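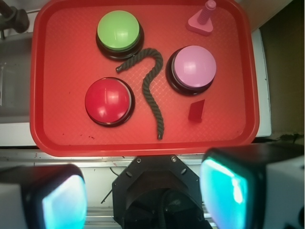
My project this term was supposed to be a straight comparison of two sets of fingertips for the same parallel gripper, and for the first fortnight I managed to compare almost nothing, as I'd picked test objects that any gripper on earth could lift. Foam cubes, mostly. Aurelio Ochoa, who supervised me, looked at my first results table (a column of ticks next to another column of ticks) and told me to go and find some things I wouldn't want to pick up with oven gloves on. So that's how I ended up with the red tray. The final layout had three push buttons on black bases, green, pink and red, with a bit of twisted rope snaking between them, a pink toy bolt standing on its head in the far corner, and a small dark red folded piece over on the right that is so nearly the colour of the tray that I kept forgetting to put it back. I got quite fond of that tray by the end!

Comparing two fingertips on a cluttered tray
Student project report, June 2026

What I was trying to find out

The lab has a parallel gripper with swappable tips. The old ones are hard plastic with a thin rubber face, and we call them the Villalobos tips after the workshop they come from. The newer ones are softer, from a small firm called Tramia, and they squash a little when they close on something. Everyone in the lab has an opinion about which is better and the opinions don't agree. Rutilio Arriaga swears by the hard ones and will tell you so while you're eating your lunch.

My question was a fairly modest one. If you put both sets through the same jobs, on the same tray, with the same person driving, does the soft set do better on awkward objects, and does it do worse on anything? I was the person driving. I'd used the arm a handful of times before Easter, so I wasn't a complete beginner, but I wasn't good either, and I'll come back to that because it matters for the results.

The jobs

I settled on 4 jobs. I wanted them short enough to repeat without going mad.

Press a button. Any of the three, chosen by drawing a slip of paper, with the gripper closed.

Lift the rope by one end and lay it down outside the buttons.

Pick up the bolt by its shaft and stand it back on its head somewhere else on the tray.

Pick up the red folded piece and drop it in a bowl next to the arm.

Each job was done 20 times with each set of tips. A go counted as a success if it was finished inside the time limit without me touching anything by hand. Knocking a button over didn't count as a fail unless it was the button I was meant to be pressing, which I now think was too generous.

Setting up

I lost a lot of April to this. The wrist camera sits low and looks out between the fingers, which is lovely for seeing what you're about to grab and much less lovely for seeing anything else, as the fingers fill both bottom corners of the view. I was driving from the camera picture only, with my back to the table. Rutilio suggested that and I resisted it for ages, but he was right. With a clear look at the table I was cheating all the time without meaning to, leaning over to check depth and so on.

The tray floor is embossed with a fine diamond pattern and it's a bit shiny, so the overhead lights make a pale patch in the middle of it. The domes of the buttons are glossy as well and they all pick up reflections. For a person this is no bother. For the little object finder I'd been given (it's called Cadico, and a student a few years above me wrote it) it was a proper headache, and it would happily draw an outline round a reflection and tell me it was a button. I'd planned to have Cadico do the rough approach and then take over by hand for the last bit. After 2 afternoons of that I gave up and drove the whole lot myself. There's a longer grumble about it in my notebook if anyone is picking Cadico up next year.

The controller was the hand-held one from Grerkitix with the two thumb sticks. I had it on the slowest speed setting for everything. I did try the middle setting once and put the fingers straight down into the rim, so that was the end of that.

How it went: the buttons

No real difference, and I hadn't expected one. Both sets pressed buttons perfectly well. The hard tips gave a clearer click that I could hear behind me. With the soft tips I sometimes wasn't sure I'd pressed at all and went down a second time. I've counted those as successes but noted them separately in the table at the back.

How it went: the rope

Now this was the fun one. The rope is stiff enough to hold a curve and both ends are bound with something dark and smooth, so the obvious place to grab it is also the slippery place. The hard tips would close on the binding, lift it, and then the whole thing would quietly slide out as the weight came on. If I went a little way further in and took hold of the twisted part instead, they held fine, because the strands gave the rubber something to bite on. The soft tips held in either spot. I got very few drops with them, and those were mostly me starting to lift before the fingers had finished closing.

Where the soft tips were worse was the neighbours. They're wider, and with the rope lying up against the button bases there isn't much room to get down either side of it. I shoved the green button quite a long way on several goes. If I were doing the project again I'd measure how far each button had moved, and not simply write "nudged" in a column.

How it went: the bolt

I'd have bet money on the soft tips here and I'd have lost it. The shaft is ribbed and it leans over, so the fingers never meet it square. The hard tips caught on the ribs and held the bolt at whatever angle it happened to be at, which made it easy to judge where the head was when I put it down. With the soft tips the bolt would swivel slowly as I lifted, and by the time I'd got it across the tray it was hanging at some new angle and I had to guess. The head is a fat rounded triangle, and if it lands anywhere near flat it'll sit down by itself, but quite often mine didn't. Rutilio was in the room for most of the bolt goes and was unbearable about it.

How it went: the red piece

By far the hardest job with either set. It's small, it's low, and on the camera picture it's dark red on red. Its slanted edge comes up to a point on one side, and I learned to aim for that and ignore the rest. The soft tips could be pressed gently against the tray floor and would fold round the edge as they closed. The hard tips either skated over the top or pushed the piece along until it fetched up against the rim, where I could sometimes pin it and get it that way (allowed under my rules, though I felt a bit sheepish writing it down).

The thing I should have done differently

I did all the hard tip goes first and then all the soft tip goes. Yes, I know. Aurelio asked me about this in the very first meeting and I said I'd mix them up, and then changing the tips turned out to be so fiddly, with screws the size of poppy seeds, that I didn't. So by the time I got to the soft set I'd had far more practice, and some of the improvement on the rope and the red piece must be down to me.

To get some idea of how much, I put the hard tips back on at the end and did 10 more goes at the red piece. I did do better than the first time round, but still not as well as with the soft ones. So I think the difference is real and smaller than my table makes it look. The bolt result I trust more, as it went against the practice effect: I was a better driver by then and still did worse.

The other weakness is that it was only me. Rutilio had a few goes at the rope for a laugh and drives in a completely different way, coming in from the side where I come down from above, and he hardly touched the buttons. I'd love to see the whole thing repeated with several drivers and the order shuffled.

What I'd tell the next person

For soft or flat things on a hard surface, fit the Tramia tips and go slowly between the neighbours. For anything with a shaft that needs to stay at the angle you picked it up at, keep the Villalobos ones. Wipe the tray down between sessions too, which I often didn't, and there are crumbs near the red button to prove it. Write down the tray layout before you move anything, with a sketch, and put the sketch somewhere you won't rest your tea.

The tips, the tray and the spare screws are in the blue box under the second bench. My notebook is in there as well, and the full table of goes is on the pages after the ones about Cadico.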